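Trabajo en el comedor de Yaman, en el edificio de oficinas de Stellcombe. Llevo ya una temporada con los carros automáticos y varios me habéis preguntado qué tal. Lo cuento en un hilo.

Datos básicos: 48 mesas, 350 comidas en un mediodía normal. Antes éramos cinco en sala. Ahora somos cuatro en sala y uno en el túnel de lavado.

El carro es de Drosten. Tenemos 2. Hacen la ruta entre la sala y la cocina, se paran donde los llamas desde el reloj y se van cuando les das a "lleno". No recogen nada. Recoger recogemos nosotros.

Lo que ha cambiado de verdad es caminar. Necati Türkmen llevaba un podómetro y hacía casi 300 viajes a cocina por semana, con la bandeja cargada. Ahora va cuando le toca relevo y poco más.

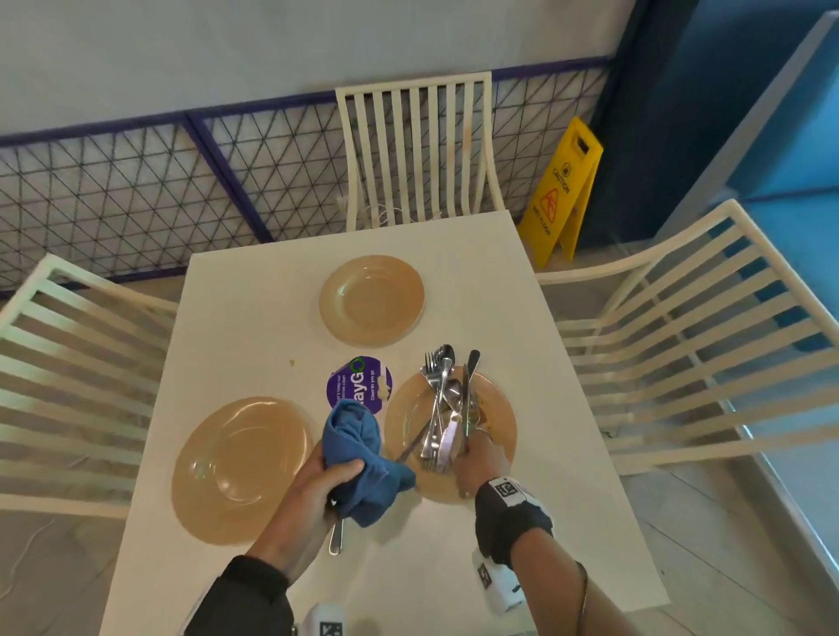 La mesa sigue siendo trabajo de manos. Juntar cubiertos, vaciar restos en un plato, apilar, pasar el paño. Eso lo hacemos igual que hace diez años y, según el técnico, va para largo que lo haga una máquina a un precio que alguien quiera pagar.

Cosas peores que antes: el ritmo. El carro no espera más de un par de minutos y si no lo llenas se va con otra mesa. Al principio íbamos corriendo detrás. Se pidió subir el tiempo de espera y lo subieron en mayo.

También se habla menos. El viaje a cocina era el rato de cruzarte con los compañeros. Panagiotis Spanos, que está ahora en el túnel, dice que hay turnos en que no ve a nadie de sala hasta el cierre.

Despidos no ha habido. Una compañera se fue al local de Trarnatby y su puesto no se ha cubierto. Que cada cual lo llame como quiera.

El sueldo, el mismo. Hemos pedido un plus por manejar el sistema, porque ahora también reiniciamos carros y limpiamos sensores, y eso no estaba en el contrato. De momento, sin respuesta.

De espalda estoy mejor. De muñecas, igual.

Si alguien trabaja con carros parecidos en hospital o en colegio, que me diga cómo tienen puesto el tiempo de espera.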